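Bako Table Items: README

Photographs and notes on small household things set out on a table, with and without a tray.
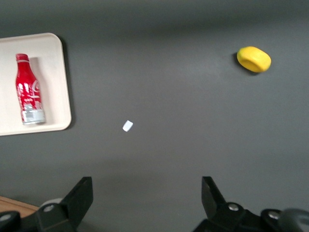

Red Coca-Cola bottle on its side on the cream tray, with a yellow item and a small white block on the table.

Last edited: Tuesday, June 28, 2022
Maintained by: Veronika Fekete and Ibrahim Danladi
Version: 13

What is in it

The set holds 830 photographs of tabletop layouts. Each layout is a handful of ordinary objects, some put on a tray and some left on the bare table. There are 72 different objects in all. Most came from kitchen cupboards and desk drawers, and the rest were bought from a discount shop near the Destura building in November.

Every layout has a short text note saying which objects are on the tray, which are off it, and whether anything is lying down. The notes were written by Solange Nguyen and Chibuzor Anozie and checked by Onyekachi Bassey, who also settled the naming rules further down.

The earlier Drakent set used a patterned cloth. Small pale objects got lost in it, so this set was done on a plain dark grey top.

Folders

layouts/ has the photographs, one folder per layout.
notes/ has one plain text file per layout, with the same name as the folder.
objects.csv lists the objects with a short name, main colour and group.
trays.csv lists the trays.
changes.txt is the list of edits between versions.

Object groups

Drinks: bottles, cans and cartons. Labels were left on.
Blocks: small plain pieces in white and other colours.
Food shapes: play food and a few real packets.
Desk things: tape, clips, rubbers, pencil sharpeners.
Other: anything that did not fit. Please don't treat this group as a proper category.

How the notes are written

A note is a few short lines. For a layout with a bottle on the tray and two things off it, it might read:

tray: cream
on tray: bottle red (lying)
off tray: block white; yellow rounded

Some rules that have caused questions:

1. "On tray" means the object rests on the tray. If part of it hangs over the rim it is still on the tray, with "(over rim)" added.
2. An object leaning against the outside of the rim is off the tray.
3. "Lying" is used only for things with an obvious upright position, such as bottles and cans. A block is never lying.
4. Colour comes before brand. We write "bottle red" even where the label can be read. The brand is in objects.csv if you want it.
5. Trays are named by colour. Cream and beige are the same tray. Older notes say beige and we have not changed them all.
6. Where an object is only partly in view, it is still listed. The same goes for trays.

Splits

300 layouts are kept back for checking and are listed in heldout.txt. They were drawn from all groups. Some objects appear in both parts, so the split is no use for testing on unseen objects. If you need that, make your own from objects.csv.

Known problems

Small print on labels and round the base of bottles is often too blurred to read. Don't use the set for reading text.

Shiny bottles and cans show bright streaks from the lights. On red and silver items these can be mistaken for part of the label.

Several white blocks look alike. They have separate names in objects.csv, but Chibuzor went back through the notes in version 12 and found some swapped. Those we could sort out were corrected. The others are now just "block white".

Layouts with nothing on the tray are rare. We meant to add more and ran out of time.

Left and right in the notes are as seen in the photograph. A few early notes went by where the person was sitting, and there may still be some we missed.

Use

Free for teaching and research. Brand names and logos belong to their owners, and their presence here doesn't mean the makers had any part in the set. If you pass on a changed copy, say what you changed and keep changes.txt with it.

To cite it, please write: Bako Table Items, version 13, Serketora, 2022.

Corrections

Send the layout name, the line as it stands and the line as you think it should be. Ibrahim goes through them in batches, so a fix may not appear until the next version. Corrections to trays.csv should go to Veronika.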